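Brendside 2: a door planner for two-arm robots

I wrote the first version of Brendside over one long February because I was sick of hand-tuning door approaches. You give it a robot model and a simulated house, and it plans the reach, the grip and the base motion together — then it lets you scrub through the whole thing before any real hardware moves. I test on lever handles most, they're the fussy ones!

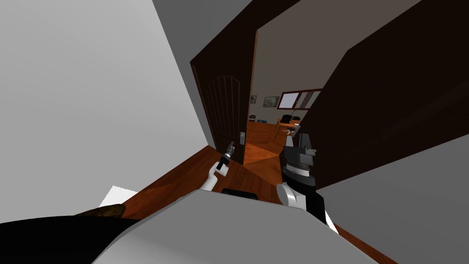
Same dark brown door in both renders, with its silver lever handle.

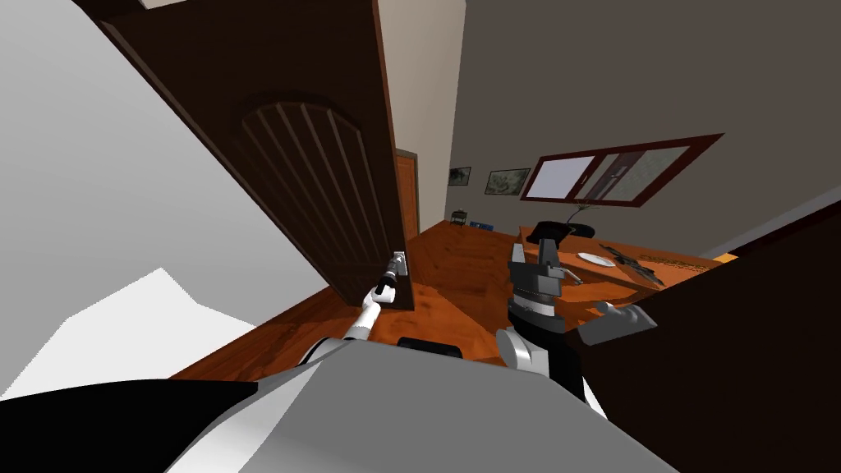 What you get

The planner, a viewer with a tilted head-camera option (handy for checking what your perception code will have to cope with), and 252 door and handle models you can drop into your own rooms. It reads Usero scene files directly, and there's an exporter for Kettunen controllers.

A single-seat license is $695, or $623 if you're moving up from version 1. Email me and I'll set you up — Alby Hapeta

Related items
Flandari Grasp Viewer
Usero Scene Converter
Kettunen Controller Bridge
Brendside Drawer Pack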